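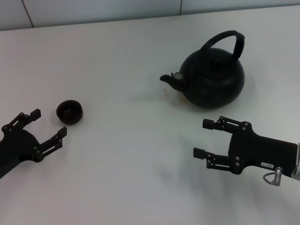 Tomoyo Katayama 回复：我这边也对不上。Plirska 地方选举结果库里，Trarketti 选区的有效票总数比选举机关公报上的少，少的票全部落在邮寄投票上，现场投票没有问题。请不要只改这一个选区的总数，我怀疑别的选区也有，只是差额小，没人去核。

状态：处理中
优先级：高
组件：投票站级数据导入
影响版本：三月起的所有导出文件

09:20 更新
已复现。公报附表共有 3,779 行，每行对应一个投票站，库里少 27 行。选区一级有 46 条记录，数目是对的，所以首页的完整性检查一直显示通过。这个检查只看选区，不看投票站。

先排除了下面几种情况：
公报有过勘误。已对照勘误前后两个版本，行数相同，勘误改的是两名候选人的姓名拼写。
下载中断。源文件的校验值与选举机关网站上公布的一致。
分页丢行。导入程序每批读 400 行，最后一批不足数，以前出过丢尾批的毛病。这次逐批核对，尾批完整。
编码问题。带变音符号的地名都能正常读入。

10:45 更新
把缺的行单独列了出来，都是邮寄投票计票站。它们的编号与同一市镇的某个现场投票站相同，公报里靠最后一列的类别字母区分，现场为 A，邮寄为 P。导入程序判断重复时只用选区号加站号，没有用类别，于是后读到的那行被当作重复丢弃。

日志里没有报错。去重步骤的记录级别设成了调试，生产环境不输出。

Tomoyo Katayama 回复：那往届的呢？上一届我们引用过 Wodov 的投票率，写进了那篇关于文职政府换届的比较报告，脚注里注明数据来自 Plirska。如果上一届也受影响，报告要更正。

11:10 更新
查过了，上一届不受影响。当时邮寄计票站有单独的号段，不会和现场站撞号。新的编号办法是这次选举才启用的，公报前言第二页有说明，我们导入前没有读到那一段。Wodov 上一届的投票率与公报一致，报告不必更正。

本届受影响的选区除 Trarketti 外还有 Wodov 和 Kristiansen。三个选区的席位分配都用公报的有效票重新算过，当选名单没有变化。Kristiansen 最后一个席位的商数差距变小，但次序不变。

13:30 更新
修改内容如下。
1. 去重键改为选区号、站号、类别三项。
2. 类别为空时停止导入并报错，不再默认填 A。
3. 完整性检查增加投票站行数一项，与公报附表的行数比较，不相等则不允许发布。
4. 去重丢弃的行写入单独文件，随导入日志一起保存。

在测试库上重跑，行数与公报相同。三个选区的有效票、无效票、选民人数逐项与公报核对，均相符。

Tomoyo Katayama 回复：无效票这项我有疑问。Kristiansen 的公报把空白票和无效票分成两列，别的选区只有一列。库里现在是怎么存的？如果合并了，请在字段说明里写清楚，用户拿它跟别的选区比的时候会误会。

14:05 更新
目前是合并存的，两列相加后写入“无效票”。原始两列保留在附注字段里，但导出文件不带附注。这一点和本单的故障无关，另开一单处理，先在字段说明里加一句：“Kristiansen 选区的无效票包含空白票，其他选区以公报口径为准。”

15:40 更新
修正已上线，正式库重新导入完毕。旧导出文件没有删除，移到了“已撤回”目录，文件名后加了后缀，方便已经下载的用户比对。下载页顶端放了更正说明，列出三个选区更正前后的有效票总数。

通过接口取数的用户需要自己清缓存。接口返回里的版本号已经加一，按版本号判断是否更新的程序会自动重新拉取，按文件时间判断的不会。

Tomoyo Katayama 回复：重新下载了 CSV 和表格两种格式，Trarketti 的总数与公报一致，邮寄那几行都在。地图页上的投票率还是旧的，鼠标移上去显示的数字和表格里不一样。

16:15 更新
地图页读的是预先生成的图层，不随数据库更新。已手动重新生成，刷新后应显示新数字。重新生成图层这一步补进了发布清单，放在完整性检查之后。

Tomoyo Katayama 回复：地图正常了，Wodov 和 Kristiansen 也看过，没有别的问题。可以关单。

状态：已解决
遗留事项：空白票与无效票分列存储，见新单；导入前由录入人阅读公报前言并在单内登记编号办法有无变动，下次选举起执行。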